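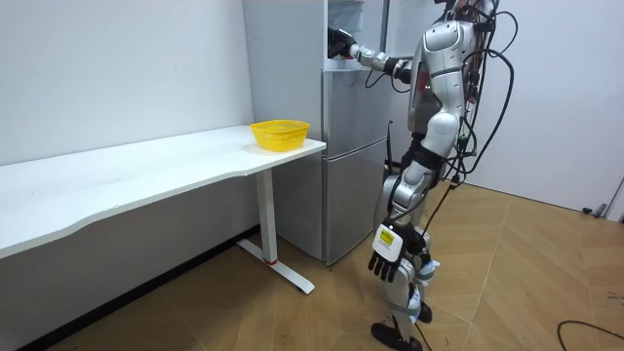 The fridge with its top compartment open, white desk to the left.

Home | Kitchen | Living | Reviews | Moans | Contact

Living with the Stenddale Tall: a fridge-freezer review

Saturday, June 30, 2018
By Halima Shemweta

Our old fridge died the way they all do, on the warmest weekend of the year with a salmon in it. I had two days to find a replacement, a budget that made the man in the Celberg showroom look at me with real pity, and an alcove 60-odd centimetres wide which the previous owners had evidently measured using bread. I came home with the Stenddale Tall. I have now had it for ten months and feel qualified to be rude about it.

First, delivery. Stenddale offers a four-hour window, and mine was seven in the morning until eleven. They came at ten past one. Two cheerful men got it up the stairs, took the old one away without being asked twice, and left me with a manual in nine languages, of which English was plainly the last one anybody got round to. "Do not be letting the feet be uneven" is good advice all the same. I let the feet be uneven for a week and the door drifted open every time a bus went past.

Once level, it's a decent fridge. It cools quickly after a big shop and it gets back down to temperature without groaning. The dial goes from 1 to 5 with no hint as to which end is cold. Five is cold. I found this out through lettuce. Set it to 3 in winter and 4 from about May and leave it alone.

The shelves are glass and can be moved to any of six heights, four of which are useful to people who own milk. I'd like a word with whoever decided the bottle rack should hold bottles at an angle that lets an opened one leak very slowly on to the cheese. Take the rack out. It lives on top of my wardrobe with the egg tray, which holds seven eggs. I have thought about the seven a good deal. Eggs come in sixes and in dozens round here, and I can only suppose that in Kurkville, where the things are designed, there's a hen with views.

The salad drawer is the best part. It's deep, it runs smoothly, and it comes right out for washing without you having to open the door past the wall. Mine has taken a whole cabbage and a bag of beetroot that my brother-in-law Wahyudi Pattinasarany grew and gave us, and gave us again, and kept giving us until August. Herbs last nearly a week in there if you wrap them in a damp cloth. Coriander still goes to slime by Thursday but that's coriander.

Noise. The brochure says it is "whisper quiet", and I suppose it depends who's whispering. Mostly you get a low hum. Twice a night there's a click, a pause long enough to make you think it has finished, and then a noise like somebody setting down a tray of cutlery in the next room. I've stopped hearing it. Guests haven't.

The freezer is adequate. Three drawers, the bottom one shallower than the others to make room for the motor, so it will hold fish fingers lying down and nothing else. It's meant to be frost-free. Mine grew a modest ledge of ice at the back in the spring, which came off with a wooden spoon and some language.

Fingerprints show up on the door from across the street. The manual recommends a soft cloth. I recommend lower standards.

As for the door alarm, it goes off after 40 seconds. That sounds generous until you're putting the shopping away, at which point you discover that you take 41. You can switch it off by holding down two buttons that are just too far apart for one hand. I've left it on. It has shortened the time my household spends gazing at the shelves in the hope that a pie has turned up.

I looked hard at the Lưu before buying this, and a neighbour has one, so I've been able to compare. It's quieter and the light inside is much kinder to leftovers. It's also a good deal dearer, and the handle came off hers in the first month. Stenddale's handle is ugly and will outlive me.

Would I buy it again? Probably, with the heat on and a salmon at risk. It keeps food cold and it fits the alcove with enough room either side to lose a fridge magnet for ever. Spare shelves are easy to order but cost more than you'd like, so don't drop one. I dropped one.

Four stars. Would have been four and a half with an even number of eggs.

Related reviews
Celberg slow cooker: nine hours I won't get back
Five bread bins, and the one the mice preferred
The Lưu stick blender, six months on
Do you need a salad spinner? (Readers reply)
Stenddale kettle: loud, cheap, still going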